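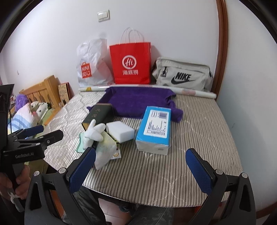

According to Mrema, the first hour of the open day at Jisthorpe was the hardest, and it got easier once people were told they could keep quiet. I came in late and missed that part, but it matched what I saw later.

Jisthorpe is a retreat house for people working through loss or a big change. The open day ran from ten until four, and 43 of us had signed up. Most were women in midlife. We were split between the chapel and the garden room, then swapped after lunch.

The morning session in the garden room was guided journaling. We got one prompt, a letter to yourself before the loss, and two pages to fill. Reading aloud was optional, and only a few did.

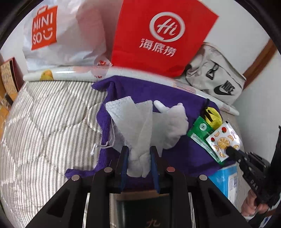 After lunch came silent prayer in the chapel, led by the Cikari group. It lasted 43 minutes - I had expected 20. My knees hurt, so bring a cushion.

The full weekend costs $467 and covers two nights, meals and one private talk with a guide. Skundberg runs a similar program for less, but without the private talk. Rooms at Jisthorpe are plain and share a bathroom. Parking is behind the chapel, and the next weekend is in February.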